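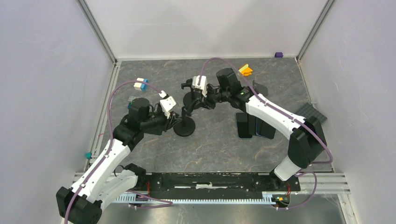 The canopy reads as unfinished, Brinby writes, and could we see a version that feels more resolved before the planning people do. This came at 7:40 in the morning, ahead of coffee, with the word "resolved" underlined. I have been in public art long enough to know that resolved means smaller.

So, 13 June 2024, a day spent resolving. The canopy for the Vetcombe library courtyard was 17 feet at its tallest point when I got up and is now 10 at the edge, with a modest hump in the middle that I am calling a ridge in the drawings. I kept all 151 slats. I spaced them more tightly and nudged the whole thing toward the bike racks, which pleased me for an hour, until I remembered the drain. Moved it back. Had lunch standing up.

Called Egilsson after lunch about the steel. They can still roll the curved sections but the price has gone up by 3000 dollars since the quote, on account of the radius, they say, although the radius is the one thing I haven't touched. I said I would think about it. I thought about it while watering the tomatoes and came up with nothing, except that a straight section would be cheaper and would look like a carport. Brinby might like a carport. I'm not going to ask.

The color question is also back. I had it down as settled in November, a dull green close to the old library doors, and now there is a suggestion that it should "pick up" the brick. There are three kinds of brick in that courtyard, one of them painted. I sent over the same green with a different name and will see how that goes.

Spent the late afternoon on the text for the plaque, which is to be 60 words and must mention the donors, the site, and community. That leaves me a few for the work. At Vunilberg they let me skip the plaque completely, and for a year people believed the piece was something to do with the water main. I still think of that as my best review.

Redid the shadow study after supper. Lower down, the slats throw a much sharper stripe across the paving, right up to the reading room windows by four o'clock -- better than the tall version, I'm sorry to say. Will not be mentioning this to Brinby either, or not until the invoice clears.

Tomorrow: new section drawing, ring about the footings, find out who owns the drain.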